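Disposable cups on a fabric runner: keep tipping over

Rerkley Household Forum > Dining and Table Linen > Thread 264
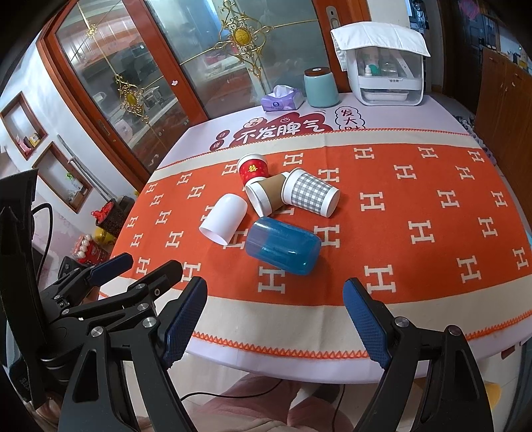

dirham_road
Posted 2023-03-01

The runner is a printed type bought from Pillevmont, laid loose over a plain tablecloth. Any empty paper cup put down on it is liable to fall. Full cups are fine. Bare table is fine. I would like to keep both layers, as the table top marks easily. What is the usual fix? Non-slip mesh between the cloth and the table, or between the cloth and the runner?

tack_and_hem
Between the cloth and the runner. The cloth has its own overhang holding it in place. The runner has very little, so it is the layer that creeps. Cut the mesh 2 cm short on each side or it will show at the border.

plainweave
Disagree. Mesh stops sliding. It does nothing about tipping. An empty paper cup is light, narrow at the base and wide at the rim, so the centre of gravity sits high. Put it on two soft layers and the base rim finds a ridge or a fold. Iron both layers flat first and see what is left of the problem.

dirham_road
Both were ironed in the last fortnight. There is still a slight ridge where the border band is sewn on.

plainweave
Then keep the cups off the band. Middle of the runner only.

kettle_side
Are they all the same cup? I see a red one upright and a sleeved one on its side. A sleeve adds a little weight but it also adds width higher up, so a passing hand catches it sooner. Take the sleeve off until there is a hot drink in the cup.

dirham_road
Mixed. They are what was left over from several packets. The gingham ones seem the worst, but I have not tested that properly.

tack_and_hem
Check the base diameter against the rim diameter. Cheap cups often have a steep taper. Also check that the base has not been crushed in the packet, as a slightly oval base will rock on anything.

lowshelf
Why are empty cups left standing out at all? Stack them upside down, rim to the cloth. The widest part is then on the table and they do not fall. I keep mine on a small tray at the back, next to the tissues.

kettle_side
Rim down on a cloth that has had food on it is not hygienic. Use a tray with a clean liner, or a cup tube.

lowshelf
The tray is what I said.

kettle_side
You said rim to the cloth first.

plainweave
A tray solves most of this anyway. Hard flat base, raised edge, and it spreads the load over the runner so the ridge stops mattering. I use a Lemma melamine one. Any tray with a flat underside will do, but avoid the ones with four small feet, which sink into the fabric unevenly.

dirham_road
Would the tray need mesh under it as well?

tack_and_hem
Yes, if the runner is still loose. Otherwise you have moved the sliding from the cups to the tray.

plainweave
I would not bother. A loaded tray weighs enough to stay where it is put.

dirham_road
I will try the tray without mesh, then with. The blue plastic tub can go back in the cupboard, as it rolls whatever is under it. Tissues and canister stay at the back where they are.

dirham_road
Update, April. Tray with no mesh: cups stay up, but the runner drifts towards the near edge over a day or so and needs pulling straight. Tray with mesh between the cloth and the runner: no drift. Mesh cut 2 cm short as advised, and it does not show. The sleeves are off. I threw out 5 cups with crushed bases.

plainweave
Fair enough on the mesh. I still say the crushed bases were most of it.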